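# Papering the inside of a small frame box (damask walls, marbled floor)

Updated 2026-10-29 with a longer bit on corners, after a few of you asked. 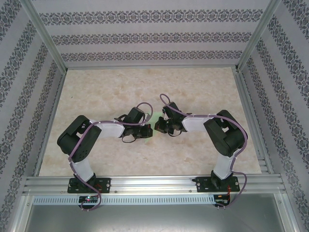

*White paper with dark gray-blue damask bands on the back and side walls, beige marbled panel on the floor.*

I love wallpapering small things. A whole bedroom makes me want to lie down, but a box with an aluminum frame and three walls? That's an evening with the radio on! I used a banded damask from the Flunden range. I bought it at Cárdenas, the paint and paper shop in Dandisdale, out of their roll-end bin, and the floor panel came from the same trip.

## What you need

- Roll-end wallpaper, enough for three walls plus one spare piece
- Thin stiff backing board, one piece per wall
- Ready-mixed paste (I use Nomeck, the 275 gram tub)
- A floor panel with the pattern already on it
- Sharp knife, metal ruler, pencil, soft brush or a clean dry sponge
- Double-sided tape

## Paper the boards before they go in

Please don't try to paste paper inside the box. I did that the first time, with my arm bent round a corner post and paste up to my elbow, and I peeled the whole lot off again the next day.

1. Measure each opening between the posts and cut your boards to fit. Try them in place dry. If one has to be forced, shave it down now.
2. Lay the back board on the table and slide the paper around on it until you like where the bands fall. Mark the bottom edge of one band on the board in pencil, at both ends.
3. Measure from the bottom of the board up to that mark and write the number down. Put the same mark on both side boards.
4. Cut the paper bigger than the board on all four sides.
5. Brush paste on the board, leave it for 60 seconds, then lay the paper down from the middle outward. You can still nudge it for a little while, so check the band against both pencil marks before you start smoothing.
6. Flip it over and trim flush with a fresh blade. Old blades drag damp paper and leave a furry edge.

Let the boards dry flat under some heavy books, with baking parchment between (I forgot the parchment once and now own a cookbook with a damask cover).

## Corners

Horizontal bands are fussier than an all-over pattern, and the corners are where you'll catch it. Stand two dry boards together on the table in an L and look at them from straight in front with your eye down low. From higher up the side bands look like they slope even when they're dead level, so go by the ruler.

If one side is a hair off, lift that board with a strip of card under its bottom edge. Tape the back board in first, then the sides.

## The floor

Floor goes in last. Mine is beige with soft cloudy marbling in pink, tan and cream, and I like it next to a busy wall. Wipe the underside, run tape along the edges only, and lower it in back edge first. Go easy on the tape! I plan to swap the paper in December, and I'd like that panel to come up in one piece.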